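05/03/2026

Picked up the Emell dye trials again. Stock solution made up at 500 mL, split into 12 jars, lids labeled by batch. The scale drifted after lunch, so I zeroed it before each weighing and wrote the readings in pencil next to the old ones.

The reed from Escobedo takes color faster than the Vodemine reed. First four jars came out at 40 minutes, rinsed twice, hung on the rack by the window. Jar 6 has a brown cast I don't like. Could be iron in the tap water. Will repeat it with distilled.

Samples go in shallow baskets or trays once they're off the rack, one batch to each, with the tag kept on.
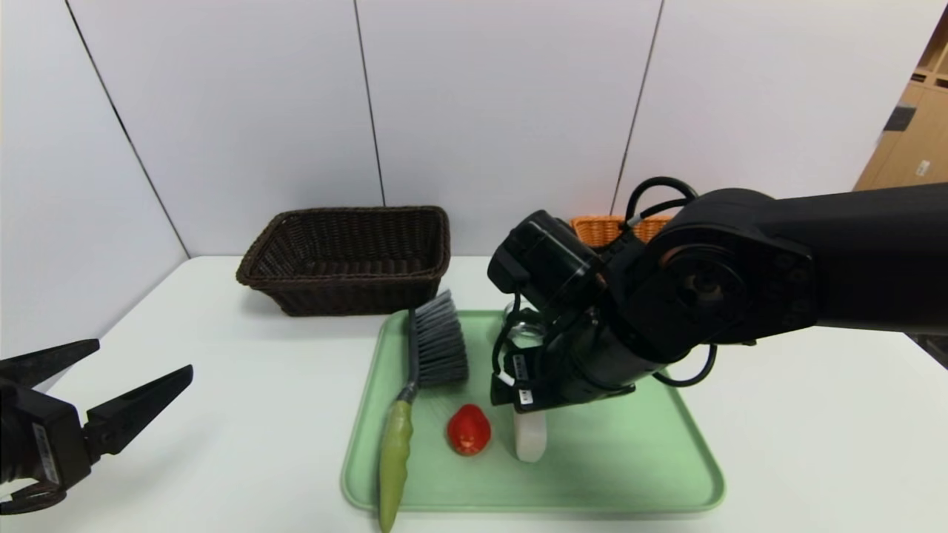 Rutilio Contreras thinks the brown cast is from the mordant, and that the alum we bought from Grukgate in March is a different grind from the last bag. He would dissolve it hot and let it stand overnight before blaming the water. Fair point. I'll run jar 6 both ways.

Total reed used so far is 1,165 g, dry weight. That leaves enough for one more full set if I cut the lengths shorter.

To do: distilled water, new pH strips, ask Escobedo if the next bundle can come unbleached. Jars 9 through 12 stay covered until the repeat is finished. Don't move them off the lower shelf.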